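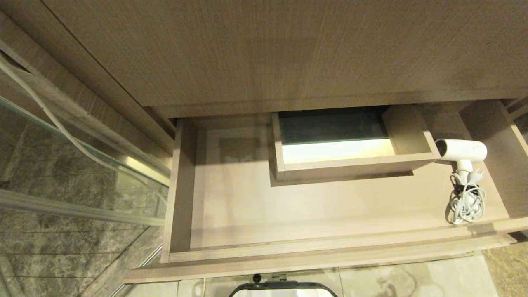
Bruvedton Flag Football Club opened its July meeting at 7 p.m. with 11 members in the room and a great deal of noise, most of it still about the Gerden game. Piroska Bozsik chaired and Máté Major took the minutes. First item was the new vanity counter at the clubhouse, which everybody loves. Spare whistles and the captains' coin will go in the small tray at the back of the drawer, with the rest of the drawer left for flag belts and wristbands. Piroska asked that mouthguards not be put in there under any circumstances. Agreed by all, with laughter.

Present: Piroska Bozsik (chair), Máté Major (minutes), Jolán Szénási, Katalin Pálfi, Géza Medve and six players from the two adult squads.

Minutes of the last meeting

Approved with one correction. The fall jersey color was recorded as navy and should read royal blue. Máté apologized.

1. Season so far

Géza reported on the first team and was hard to stop once he got going. Five wins, two losses, and a defense that has finally learned to stay home on the reverse! He singled out the goal-line stand at Gerden – four plays from the three-yard line, four pulled flags – and said it was the best series he has coached. The loss at Vetent was down to penalties more than anything, and he has watched it back twice. Too many flag guarding calls, mostly on our own side of midfield. He will run a ball carrier session with hands high and away from the belt before the next home game.

Jolán spoke for the second team. The record is two and five, but three of those losses were by a single score, and the passing game is coming along beautifully. The new center is snapping cleanly out of shotgun. She would like one joint practice a month with the first team. Géza said yes before she had finished asking.

2. Youth program

Big news here. Katalin confirmed that 118 children are signed up for the fall, the most we have ever had, and the under-10 group is full with a waiting list. Applause.

We need more coaches. Two parents have already come forward and will do the league's beginner course. Katalin will ask Kun whether their junior coaches would share a training morning with ours, as both clubs teach the same basic routes. There was a good talk about whether the under-10s should rotate through every position. Jolán was strongly for it. Géza was for it too, except at quarterback in the last two minutes, and was told that this is not how it works. Rotation was adopted for the whole season, quarterback included.

3. Field and equipment

The north end zone is worn through in the middle and the pylons are tired. After some discussion it was agreed to spend up to $3,000 on reseeding, a new set of pylons and replacement belts in youth sizes. Katalin will get two quotes for the reseeding. Practices move to the south half of the field until the grass has taken.

The down marker has been repaired and is back in the shed. Whoever borrowed the long tape measure, please bring it back.

4. Travel to Kun

Kickoff is at 10 a.m., so the bus leaves the clubhouse at eight sharp. Both adult teams travel together. Máté has the seat list and there are still places for family members. Bring the white jerseys – Kun will be in dark ones. Lunch at their field afterward, and by all accounts their potato pancakes are worth the ride on their own.

5. End-of-season tournament

Vetent has agreed to come, Gerden are very likely, and Kun will let us know. Jolán presented a draft schedule for 8 teams in two pools, playing 20-minute halves with a running clock. Everyone liked it. Questions came up about shade on the west sideline and where to put the second scoreboard. Piroska has offered her own canopy for the shade.

A proposal for a skills contest at the lunch break (longest throw, fastest forty, one-handed catches) was carried at once. Géza has already announced that he will enter. The age limit was discussed and it was decided not to have one.

6. Any other business

One of the players asked if the clubhouse could open half an hour earlier on practice nights for taping and stretching. Agreed, starting with the next practice. Jolán will unlock.

Thanks were recorded to everyone who painted lines in that heat. The field looked wonderful.

Actions

Géza – ball carrier session, joint practice dates with Jolán
Katalin – reseeding quotes, call to Kun about junior coaching
Jolán – tournament schedule, second version
Máté – bus list, corrected minutes
Piroska – order pylons and belts

Meeting closed at 8:40 p.m.

Search this site Enter keywords Go

11 shares 8 comments

Contact the club | © Bruvedton Flag Football Club | Back to top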